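Plirov comparison bench

The Plirov comparison bench is a two-armed test station used for trying out robot grippers and the small cameras that ride along with them. It was set up by Benoît Guillot, who had grown tired of reading gripper reports in which every hand had been tested on a different table, under different lights, with different things to pick up.
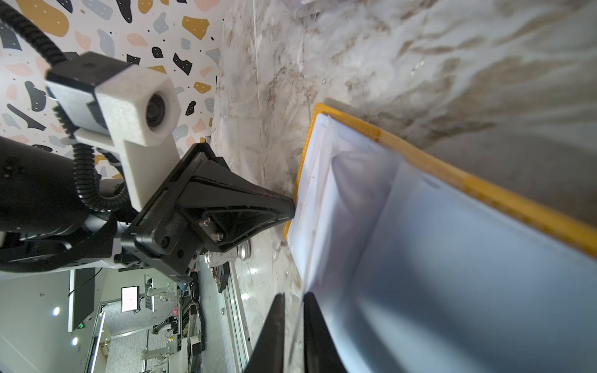
Jaw shape was the first matter the bench was asked to settle, and it still takes up most of the hours spent there. The early trials set the Liew jaw, which is long and slender, against the wider and softer Sunitz pad. A ribbed black plastic jaw that narrows to a tip, held on by a pair of silver screws, can be brought in close to the rim of a crate, and Guillot's notes speak very fondly of how little room such a jaw needs. Each jaw is given 40 attempts per object, and the best score so far is 98 percent, earned by the Liew on folded cloth.

Card handling

Flat, stiff things are a good deal harder than cloth, as anyone who has tried to pick a playing card off a smooth counter will know! The card test was added in October. An arm must take a card by one edge, hold it over the table and bring it to a sleeve or holder without bending it, and a card that slips in the grip counts as a miss. 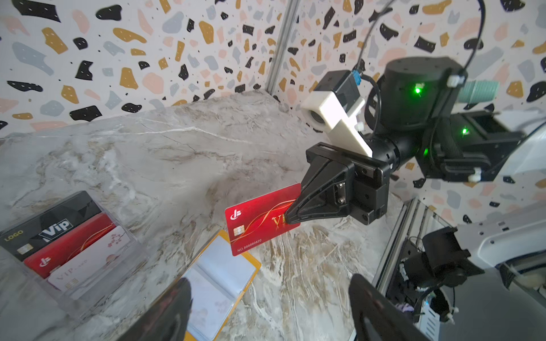 A red card held by its right edge in a two-finger gripper.

Cameras and controllers

Each arm has its own camera close to the gripper, and another looks on from a fixed spot. The close views are better for judging the last little bit of travel, while the fixed one is kinder to people who have to sit and watch a whole session afterward. The bench has been run with 3 controllers over the years, and the Farkalov is generally liked best for its gentle stops, though it is slow to start up in the morning.
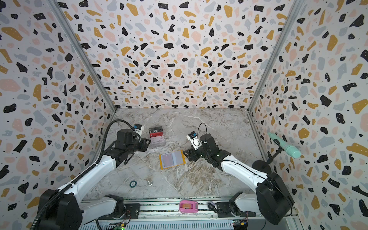 Swapping one controller for another takes 8 minutes if the cables have been labeled, and a good part of the afternoon if they haven't. Guillot asks that the first few runs after a swap be left out of the scores, so that a stiff joint isn't blamed on the jaw.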